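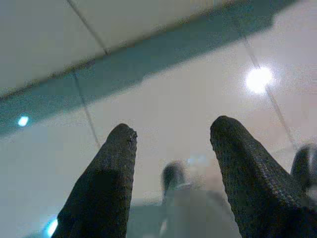

Sultergate open day, 3 February 2019

I went along to the open day at Sultergate expecting a brochure and a biscuit, and came home nearly three hours later with muddy shoes and a head full of floor plans. If you haven't followed it, Sultergate is the old mill site by the canal, being turned into flats and a row of terraced houses by Govon. The first phase was open to anyone who fancied a look, buyers or not.

Our group was taken round by Hoi-yan Sin from the sales office, who was great fun and didn't mind being asked about bin stores. We started in the two-bedroom flat on the first floor. The living room is lovely – windows on two sides and enough wall left over for a proper bookcase! The kitchen is open to it, which I'm still not sure about, but there is a separate utility cupboard with plumbing for the washing machine, and I could have hugged whoever drew that in.

The second bedroom is small. You would get a single bed and a desk in and then you would be shuffling sideways.

Next came the end terrace, my favourite by a mile. Three bedrooms, a downstairs shower room, and a landing wide enough to stand on without feeling you ought to move along. Ka-ming Tsao, the site manager, showed us the loft hatch and let two of us go up the ladder. Good thick insulation, neatly laid, and plenty of headroom in the middle.

I asked about running costs. The service charge on the flats is 1,966 pounds a year, the houses pay 800, and parking is extra if you want a second space. Reservations need a 3,000 pound deposit. The leases are the long sort and I'd want a solicitor to read one slowly.

The gardens are only turf and fence so far, and the path to the canal was shut, so we had to go back round by the road. It opens in April, along with the last of the terrace. I've put my name down for that viewing as well, and I'm taking a tape measure this time.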